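Repainting garage shelves, is yellow a mistake?

mossbucket
Finally did the shelves with the Hondetti enamel, 118 bucks for two cans, ouch! My husband says it looks like a school bus. I love it.

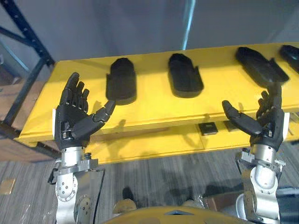 The long yellow shelf

gritty_pete
Too bright for me. I'd have gone gray, hides the scuffs. Did you prime?

mossbucket
Yep, one coat of Zillix, left it 6 days (humid July here).
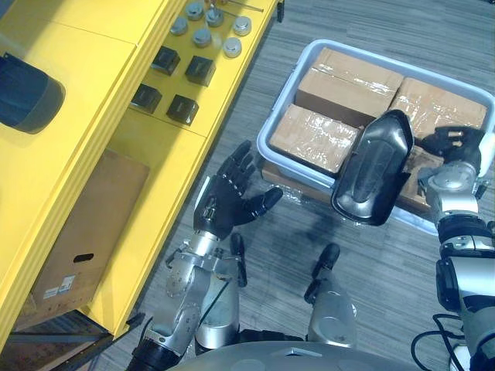

And gray is so gloomy, Pete!

tallowby
Six days is overkill. Mine got almost 2 and it's fine.

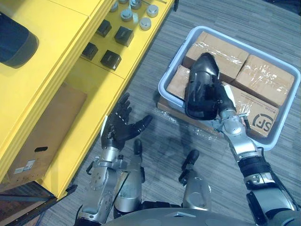 I did skip the clear coat though, kinda regret it.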